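Workshop tips: buying a gripper arm without wrecking the budget

Scribbled down between jobs, sorry for the state of it. Mostly for people kitting out a garage or shared workshop who want a small arm for picking and sorting.

Try it in simulation first. Costs you an evening. We ran the Clarkmont arm on screen before ordering and dropped two things off the list straight away. Use plain coloured balls as your test parts, easy to spot and no corners to argue about. And don't keep to one tidy floor – grass, paving, whatever your real jobs sit on.

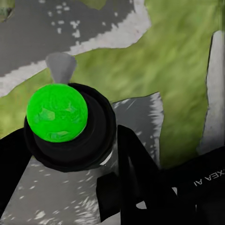 Green ball in the simulator, grass and paving behind.

Budget. Ours was 653 all in, written on the back of a Demora catalogue. Arm took most of it. Then the bits you forget:
– mounting plate and bolts
– spare fingers (get them with the arm, postage on its own is silly)
– power supply, if it's not in the box. Check. Ours wasnt.
– cable, longer than you think
Put roughly 50 aside for that lot and don't touch it for anything else.

Fingers. Measure your biggest part and your smallest before you look at a single listing. Write both on tape and stick it to the bench. Sellers quote maximum opening and go quiet about the minimum. Ask by email so you've got it in writing. Florante Lacson at Policarpio answered me the same Wednesday, the other lot never did. 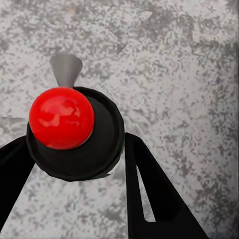
Surfaces matter as well. If you're planning on a vision add-on, try it over something speckled before paying for it. Concrete, old worktop, gravel tray. A plain white sheet flatters everything. Change the part colour too, red one run and green the next, and keep the settings the same or you've learnt nothing.

Second hand? Fine for arms, less so for controllers. Ask to see it move through every joint, both ways. Aurelia Enache got hers off a school clear-out in April and had to buy a new controller in the end, so no saving there.

Warranty. Altance sell a 2 year one on top, I skipped it and bought spare fingers. Your call. If the thing will be running all day get teh warranty.

Space. Mark the full reach on the floor with masking tape before you order. Leave it down for 5 days. If you keep walking through it, wrong spot.

Keep the box till you've run a full day's work on it. Receipts in the lid.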